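I've had it with subscriptions. I used to buy a thing once and then it was mine, and now my budgeting app, Zunotik, wants 12 pounds a month to add up numbers I typed in myself! The old version cost me 30 pounds and ran happily for years.

I know the argument – updates cost money, people need paying. Fine. But I never asked for the updates. Most of them just move the buttons about, and then I spend an evening hunting for the one I use every day.
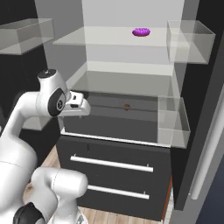
A reader going by Flonum wrote that monthly fees suit anyone who can't find 69 pounds in one go, and that cancelling is easier than selling on a box of discs.

Fair point, and I've been skint enough to see it. But then give us both! Let me rent it for August if I only need it in August, and let me buy it outright if I'm the sort who keeps things till they fall to bits (I am, you should see my toaster).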